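Trestside Linen Share, minutes of the meeting of 8 September 2022

I took the notes again, so blame me for the spelling! We started late because the kettle was slow, and then we went straight to blankets. The April minutes were fine with everyone. We have $928 in the account, and Fostari still owes us for two bags of pillowcases (I'll write to them).

Most of the evening went on the bedding for the Nyamweya rooms. I'd been hoping for plain sheets and a quick vote, but no, we got onto color, and then onto how a bed should look when somebody walks in tired.

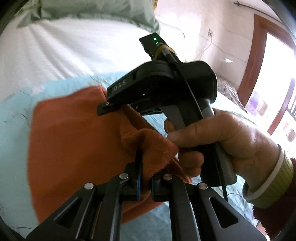
Akinyi Lema

The big orange one got the most love, me included. It's a soft, slightly fuzzy thing, and I'd happily have it on my own bed. We did go back and forth on folding: I like a blanket laid flat with the corners turned under, others want it in a square at the foot. Agreed: flat, corners under, and we try it until the next meeting.

Trokis quoted $130 for washing the lot. Agreed, yes please.

Still to do: labels for the shelves, and a new lid for the blanket box.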